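Gondton hostel revises bed-making course

Gondton Residential Services has revised its bed-making course for housekeeping staff, with effect from Nov 3, 2023. Each trainee will complete 19 hours of practice on large beds, including the handling and folding of blue linen.

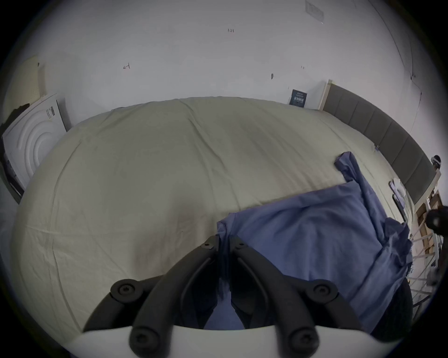
Busisiwe Pillay said the old course had hurried the folding, and that new starters needed longer on corners. The revised timetable allows four sessions for this work.

Trainees will also be taught to smooth the bedding by hand before any loose cloth is folded.

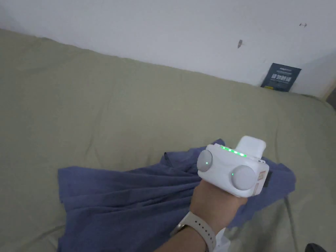
Applications for the next intake close in August.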